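Notebook, July, started 7:40 a.m.
Gait rig, Merlow gallop – surface and stride work

Carried over from last entry: the Flornent export still drops the first stride of every file. Workaround is to start logging one furlong marker early and trim by hand. Done for both runs below.

Horses out this morning: Pruitt (five-year-old gelding, back in fast work after the tendon scan) and Clavex (filly, no history, used as control). Same rider for both. Girth sensor on each, plus hoof-mounted accelerometers on the near fore and off fore. Sensor mass checked and matched side to side.

Ground: watered overnight. Penetrometer readings at the inside rail were softer than at the center of the track, as usual after watering. Kept both horses three widths off the rail to stay out of the change.

Run 1, Clavex. Clean file. 656 strides logged from the walk down to pull-up. Stride length at working gallop steady, no lead change until the bend, then one change, left to right, in the expected place. Peak vertical load even between forelegs. Nothing to follow up.

Run 2, Pruitt. Longer session because the trainer wanted two pieces of work with a walk between. 2514 strides in the file, including the walk. First piece is symmetrical within the noise of the sensors. Second piece shows the near fore loading later in stance than the off fore, starting after the bend and lasting to the pull-up. The shift is small. It is larger than anything in Clavex's file and larger than anything in Pruitt's own files from before the injury.

Possible causes, in the order I would check them:
1. Sensor slip on the near fore. Tape looked intact at unsaddling but I did not mark its position beforehand. Mark it next time.
2. Fatigue. He has had less fast work than the filly this summer.
3. Lead. He stayed on the left lead longer than he should have out of the bend.
4. The tendon.
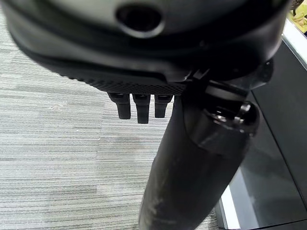
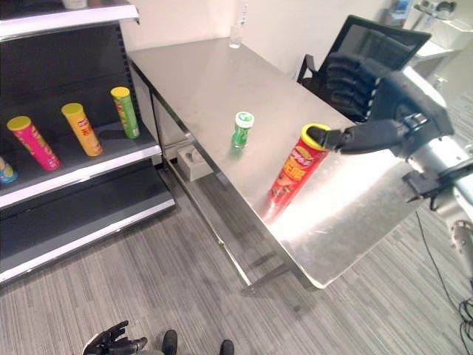 Kenji Yazzie read the file over lunch and puts lead ahead of everything else. In his view a horse that hangs on to the left lead through the top of the straight will load that way whether he is sound or not, and the comparison should be stride by stride on the same lead before anyone mentions the leg to the trainer. He also wants the walk section cut out, as it pulls the averages toward zero.

Fair on both points. Recut the file at 2:15 p.m. with the walk removed and strides sorted by lead. On the right lead there is no difference between forelegs. On the left lead the late loading is still there but about half of it goes away once the bend itself is excluded. That leaves slip and fatigue ahead of the tendon, and I have moved lead to the top of the list.

Told Ezekiel Schumacher the result is open. He will keep Pruitt to steady canters until the repeat and has no entry to decide on before then.

For the repeat:
– mark tape position on both forelegs, check before and after
– one piece of work only, same rider, same distance from the rail
– ask for the lead change at the end of the bend
– fresh battery in the girth unit, it was low on download
– send Flornent the two untrimmed files with the missing first stride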